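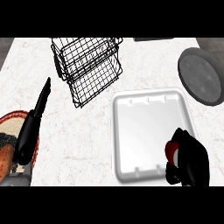 Are simulated episodes worth anything towards a policy that has to run on the real bench?
Some, if they are filtered hard and kept in a separate pool, and I haven't yet seen a figure that tells me how much.

Last updated: 3rd September
Print this page | E-mail this page

Counter-top task, Nijs simulator, two arms. Target was 293 episodes in the Jekon set by the end of the session. We have 293 files. I would not call them 293 episodes.

Went through them with the replay tool at double speed, then again at normal speed for anything I flagged. Forty of the flags I withdrew. 48 I kept, and they are now in the "doubtful" folder. Please don't merge them back because the count looks thin. The count looked thin in January as well, we padded it, and spent a fortnight finding out why the left arm had learned to wait for nothing.

What's wrong with the 48, more or less in order of how much they annoy me:

- Fingers pass into the item at closing. The success flag comes up anyway, as it only checks height above the counter and the distance between item and gripper.
- Operator stops and thinks. On the headset you don't feel a pause as long, but in the log it is a long run of identical actions and the policy will happily learn to stand still.
- Release from too high. Item bounces, rolls, comes to rest in the tray by luck. Flag says success.
- Wrong arm. The instruction says right, the operator used left and changed over half way. Might be useful for a handover task. We aren't doing a handover task.

The red item with the foam tray is the pairing I trust least. The tray has a raised lip, and in the simulator the lip either stops the item dead or might as well be absent, depending on the approach angle. Erko's settings were supposed to sort this. Tried them on 20 starts and couldn't tell the difference blind. Left them on so that at least the whole set matches.

Layouts. The randomiser is meant to move everything between episodes: wire basket, round plate, tray, the woven basket with the red rim. It does move them. What it doesn't do is move them far, and the tray keeps landing on the right-hand side within easy reach of the right arm. So of course the right arm looks competent. I'd like to see it with the tray over by the left arm before anyone writes "generalises" on a slide. Widened the ranges this afternoon and ran 14 fresh starts. In two the plate was out of reach of both arms. Fine, that's a proper failure and we should keep those starts for evaluation.

The marble is the same marble every time. There's a texture option. I turned it on, lost the veining and got something like wet cardboard, turned it off again. Needs somebody with patience.

Lighting: shadows are soft and always fall the same way. Same complaint as the last entry, same lack of action by me.

Camera: the view from above and behind cuts things off at the sides, so a basket or plate can be half missing from the input even when it matters to the instruction. Argument at lunch about whether this is harmless. The case for was that the policy has to cope with partial views on the bench anyway. My case against is that on the bench we can shift the camera, and in the set we can't go back. No agreement. Left as is.

Labels. Clurex exports one sentence per episode, and the sentences come from a list. "Put the red object on the tray" appears word for word so often that I doubt the model reads past the first noun. Rewrote a batch by hand with different verbs and the order turned round. Slow and dull, and I'd do it again before I'd trust the automatic paraphrases, one of which had "place the tray in the apple".

Training run on the filtered set started late. The loss is going down nicely. It went down nicely last time too.

To do:
- success check should include contact at release and a settle time
- drop stretches of no motion from the start and end of each file, leave the middle alone until we agree what counts as a pause
- same starts, arms swapped, see whether the numbers hold
- write down which headset was used for which batch (this was meant to be automatic; the field is blank in every file I opened)
- ask Nijs whether the contact step can be made smaller without halving the frame rate

I'm against collecting any more until the first of those is done. The operators are quick now, which mostly means we'd get bad episodes faster. If somebody needs the rig tomorrow, use the widened ranges, save to a new folder, and don't touch the Jekon one.

Controller for the left arm still drifts after a reset. Recalibrated twice. Swapped the battery, no change.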